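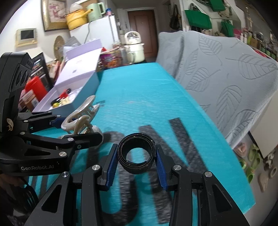
Yeoman has put its 37-foot trawler yacht back into production after a three-year gap, and the first hull from the new run left the shed at Horine in March 2018. Small gear is where most boats go wrong below decks, and a strap rolled up tight in a ring, like the black one in the photo, takes up very little space but still needs a place of its own. The yard has given a good deal of thought to that kind of thing this time. The old boat had two deep lockers in the cockpit and not much else, and owners complained that everything ended up at the bottom of them. The new one has a row of shallow drawers under the side deck, a proper wet locker by the companionway, and a shelf with a raised lip over the engine space door.

The hull itself comes from the same mold as before. Yeoman looked at drawing a new one and decided against it. The boat has a good name for being steady in a beam sea, and the yard did not want to lose that. What has changed is the deck and everything above it. The pilothouse has moved aft by 19 inches, which makes room for a longer foredeck and a flat place to stow a dinghy. The windshield is now three panes instead of four, so the person steering no longer has a post right in the line of sight.

Power comes from a single diesel on a straight shaft, with a bow thruster as standard. A stern thruster is on the options list. The yard did consider twin engines but found that few of its buyers wanted to pay for them or crawl around them. Access to the single is good from both sides, and the filters can be changed without lifting the whole floor. Cruising speed is modest. Anyone who wants to get there fast should look at another boat, and the sales staff will say so.

Below, there are two cabins and one head. The forward cabin has an island berth with steps on either side. The second cabin is to starboard and has two single berths that can be joined with a filler cushion. Headroom is good throughout except at the foot of the forward berth. The galley is up on the pilothouse level, across from the dinette, with a three-burner stove and a refrigerator that opens from the front. Trim is light oak, and cherry can be ordered at extra cost. The sample we saw had the oak, and it made the cabin feel larger than the old dark finish did.

Soft goods have been contracted out for the first time. Tolex is making the canvas and the cockpit enclosure, and Clotilex is doing the berth cushions and the dinette seating. Both firms are close enough to the yard that their fitters can come to the boat to measure. On the old model the cushions were cut from patterns, and they did not always match the hull they went into. Buyers can pick from the standard fabrics or send their own, but fabric supplied by the owner has to reach Clotilex before the interior joinery goes in. Late fabric means a late boat.

Tankage is the one area where we would have liked to see more. Fuel is plentiful, and the range should suit anyone making the usual coastal trips. Water is less generous, and a couple living aboard for a week at a time will be looking for a dock hose. The yard says a second water tank can be fitted beneath the starboard cabin, at the cost of the storage there. The holding tank is unchanged from the old boat.

Hull number one is the 784th boat of all types to come out of the Horine yard, and the number is on a small plate at the helm. It has been sold, but the owner has agreed to let Yeoman keep it through April for sea trials and visits. It will be at the yard's own dock for that time. Visits are by appointment through the sales office, and trial runs depend on the weather and on who is free to take the boat out. Soft-soled shoes are required on board. Children are welcome but must wear a life jacket on the dock, and the yard has a few in small sizes.

The second and third hulls are under way. The second is spoken for, and the third is being built for stock with the oak interior, the stern thruster and the standard fabrics. A buyer who comes in soon can still change the electronics and the canvas color on that one. Orders placed now for a new hull go to the back of the line, and the yard will not quote a delivery date until the deposit is in and the options list is signed.

Owners of the older model have asked whether the new drawers and wet locker can be fitted to their boats. The wet locker can, with some cutting. The drawers cannot, because the side deck is a different shape. The service department can price the locker job from the hull number.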